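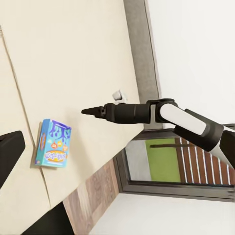 Abandoned match, Esten v Trodura – does the result stand?

touchline_tk
Posted 6 May 2019
Referee stopped Saturday's game on 78 minutes with the floodlights out on the east side. Score was 2-1 to Esten. League has ordered a full replay from 0-0. Rule 13 says a result "may" stand if 75 minutes have been played. Has anyone seen it applied?

Womik_Rd_End
Once, in April, for the Vasylenko Cup tie. Both clubs agreed in writing. Without that the default is a replay.

halfway_hal
Not correct. The rule doesn't mention consent. It leaves it to the fixtures secretary, and consent is only one of the things she can look at.

Womik_Rd_End
Read the guidance note under it. Consent is listed first.

halfway_hal
Listed first isn't the same as required. Tamara Kushnir's ruling on the cup tie also cited pitch condition.

gate4
Attendance was 378. Are tickets valid for the replay? I paid on the day and have no stub.

touchline_tk
Club says stubs only. Season tickets are fine.

lower_tier
Bigger issue is the home club's liability. Floodlight failure is a 400 pound fine if the maintenance certificate is out of date, and a new supply cabinet was quoted at 4000 last year. They put it off.

halfway_hal
Do you have a source for the certificate being out of date?

lower_tier
No – I said if.

Womik_Rd_End
Yellow cards from the abandoned game still count, by the way. Trodura's left back is on four.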